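Gala amateur de Grorkano : la liste de contrôle avant l'ouverture des portes, point par point et commentée

Comme chaque automne, voici la liste que nous remplissons avant le gala de boxe et de MMA amateur, avec les remarques accumulées au fil des soirées. Je l'ai encore rallongée, pardonnez-moi, mais je préfère une page de trop qu'un tapis mal scotché. Les cases se cochent au stylo, pas au crayon, et celui ou celle qui coche met ses initiales à côté. La première tournée se fait le mardi à 16 h, la seconde une heure avant le premier combat.

1. La cage et le plancher

[ ] Panneaux verrouillés, goupilles en place sur chaque poteau
[ ] Mousse de protection sur les poteaux et sur le rebord supérieur
[ ] Aucune pointe de grillage accessible avec la main
[ ] Les deux portes s'ouvrent et se ferment sans forcer
[ ] Toile tendue, sans pli, coutures recollées
[ ] Marches fixées, nez de marche visibles

Commentaire : la porte côté coin bleu accroche toujours un peu quand il fait humide. On ne la claque pas, on la soulève légèrement et elle vient toute seule. Pour le grillage, passez vraiment la paume, lentement, sur toute la hauteur où un combattant peut s'appuyer. Je sais que c'est long et que tout le monde a envie d'aller manger, mais l'an dernier c'est comme ça que nous avons trouvé un brin cassé derrière la banderole Fleluseo, à hauteur d'épaule - et une épaule, chez nous, ça frotte beaucoup.

La toile, on marche dessus en chaussettes, d'un bord à l'autre, puis en diagonale. Si quelque chose se sent sous le pied, on soulève et on regarde. Le ruban Brekus large tient bien sur les coutures à condition de dégraisser avant, sinon il roule au deuxième round et l'arbitre passe sa soirée à le repousser du talon.

2. Les gants et le petit matériel

[ ] Gants appairés, taille et poids marqués sur le sac
[ ] Rembourrage sans bosse ni trou, pouce bien cousu
[ ] Bandages contrôlés et signés avant la pose des gants
[ ] Protège-dents et coquille présentés au vestiaire
[ ] Ciseaux à bouts ronds sur la table de l'inspecteur

Commentaire : nous avons 7 sacs de gants, et le dernier sert de réserve. Merci de ne pas y piocher pour l'échauffement, ils reviennent trempés et il faut les remplacer en catastrophe. Un gant dont le rembourrage se déplace quand on le presse part à la réforme, même s'il est beau, même s'il est presque neuf. Le bandage signé se signe sur le dos de la main, lisiblement, et si le combattant le refait ensuite parce qu'il le trouve trop serré, eh bien on recommence, avec le sourire. 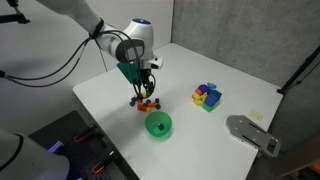 Tín Trình trouve que le contrôle des bandages arrive trop tard : quand on passe au vestiaire vingt minutes avant l'entrée, dit-il, le garçon est déjà dans sa bulle, il transpire, et lui demander de tout défaire devient une petite cruauté. Il propose un passage quarante-cinq minutes avant, puis un simple coup d'œil à la signature au pied de la cage.

J'ai trouvé l'idée excellente et nous l'adoptons dès cette édition. Il faudra seulement que la personne chargée du vestiaire rouge et celle du vestiaire bleu partent en même temps, pour que personne n'attende les mains en l'air.

3. Le coin médical

[ ] Médecin présent et installé avant le début des pesées de contrôle
[ ] Brancard déplié une fois, puis replié
[ ] Oxygène : pression relevée et notée
[ ] Défibrillateur : voyant vérifié, électrodes non périmées
[ ] Couloir d'évacuation libre jusqu'à la porte du parking
[ ] Numéro du centre de secours affiché à la table officielle

Commentaire : si le médecin s'absente, on ne lance pas le combat suivant. C'est la seule ligne de toute cette liste sur laquelle je ne discute pas, et pourtant vous savez que j'aime discuter. Le couloir doit rester libre sur toute sa largeur : les sacs de sport des copains, les glacières, la poussette de la petite dernière, tout cela trouve sa place du côté des gradins.

Angharad Foulkes a fait le trajet avec le brancard chargé l'an passé et demande qu'on retire aussi la barrière du virage, près des toilettes. C'est noté, et la ligne sera ajoutée à la feuille imprimée.

4. La salle et le public

[ ] Sorties de secours déverrouillées, éclairage de sécurité testé
[ ] Premier rang à distance réglementaire de la cage
[ ] Câbles du son et de la lumière sous passe-câbles
[ ] Projecteurs : élingues de sécurité en place
[ ] Compteur d'entrées remis à zéro

Commentaire : la jauge est fixée à 600 personnes, combattants et entraîneurs compris. Le premier rang compte 40 chaises, attachées entre elles, et il a une fâcheuse tendance à avancer pendant la soirée. On le remet en place à chaque pause, poliment. Le chronomètre Iwasaki se branche sur la prise du fond et sur aucune autre, celle de la table partage sa ligne avec la buvette, et la friteuse gagne à tous les coups.

5. Après le dernier combat

[ ] Visite médicale de sortie pour tous, vainqueurs compris
[ ] Toile désinfectée avant démontage
[ ] Feuilles de suspension médicale remises en main propre
[ ] Incidents recopiés dans le cahier, avec l'heure

Commentaire : notez tout, y compris ce qui vous semble sans importance, une cheville qui tourne sur la marche, un spectateur qui s'est senti mal. Les feuilles remplies vont dans la pochette bleue, la pochette va dans l'armoire du bureau, et la clé revient au crochet derrière la porte. Pour toute remarque sur cette liste, écrivez-moi ou attrapez-moi à l'entraînement, je suis là le mardi jusqu'à la fermeture.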